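I met her at the Flutden workshop a little after nine in the morning, and she was already on her second coffee and her third gripper. She runs the bench tests there, which means that when somebody upstairs wants to know which fingers to order for the sorting cell, it lands on her table. I'd come to ask about the Clanent versus Usuga comparison, the one a few of you have been writing to me about, and I got two hours of it. I could have stayed for four!

First question, the obvious one: why scissors?

"Because they're awful," she said, and laughed. "I used blocks for a month when I started here. Blocks tell you the motor works. Scissors are flat, they're slippery on one end and grippy on the other, and the part you want to grab has a hole in it."

The task is simple to explain. The arm picks a pair of scissors off the table and puts it in the bin. She scores the pick and the drop separately, and she scores a pick as failed if the fingers touch down and come up with nothing, even if the next try gets it. I asked whether that was a little harsh. She said the old way of scoring allowed retries and every gripper looked great.

So far she has logged 2,605 attempts across the two sets of fingers, and 959 of those were on the Usuga pair, which arrived late and had to be sent back once for a mounting plate that didn't fit. She was pretty grumpy about the plate. (I've cut a long section about bolt patterns. You're welcome.)
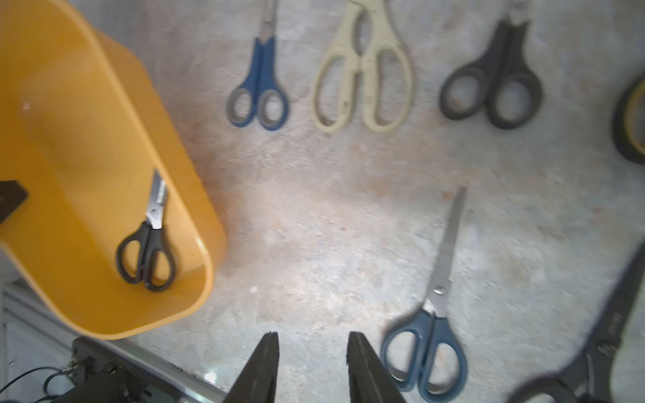 What surprised me was how much of the trouble comes from the handles. I'd assumed the blades would be the hard part, all that thin metal lying flat against the table. She shook her head at me.

"Blades are predictable. You come down square across them, you close, you lift. It's the loops. If one finger goes down inside a loop and the other goes outside, you've got a beautiful grip on one side of the handle and the whole thing swings. Then it hits the rim on the way into the bin."

The Clanent fingers, she told me, are the stiffer of the two, and they do well on a closed pair lying on its own. Put two pairs close together and they start to struggle, mostly from bumping the neighbor on the way down. The Usuga fingers have more give in them. They forgive a bad approach, but they also let a heavy pair sag at the tip, and she showed me a run from October where the same scissors drooped on nine lifts in a row. I asked which one she'd buy. She made a face.

"For this? Clanent, if the camera's good. Usuga, if the camera's bad."

That got us onto cameras, and I'm afraid I let her go - it was too much fun to stop her. She's a firm believer in a view from the wrist. With the overhead camera, the arm gets in its own way right when you need to see the most, during the last inch or so. From the wrist you get both fingertips and the gap between them, and you can tell what's about to end up in that gap. The price is blur on anything very close, and you lose sight of whatever sits out past the edges of the view.

"People complain that they can't see the whole table," she said. "I don't need the whole table. I need the next thing."

She does keep the overhead one running too, mainly for arguments. When she and the controls group disagree about whether a pick was bad aim or bad grip, they pull both recordings and watch them together.

The controller is the part she's least happy with. They moved over to Gridside's in the spring, and it took her 40 test runs to find closing speeds she could live with. Too fast and the fingers nudge the scissors before they have hold of them. Too slow and, in her words, "you could go get lunch." She also wants a force limit she can set per item, and so far she has one setting for everything. Small pairs and big kitchen ones get squeezed exactly the same.

I asked what she'd tell someone setting up a bench like hers. She thought about it for longer than I expected.

"Mix up your handles. Get cheap ones, get ugly ones, get different colors. And watch out for shiny spots on the table, I lost a whole afternoon to a lamp."

Next up for her is open scissors, blades apart, which she has been putting off. After that the plan is to fill the bin and have the arm take everything back out again. I've asked if I can come back for that one, and she said yes as long as I bring the coffee.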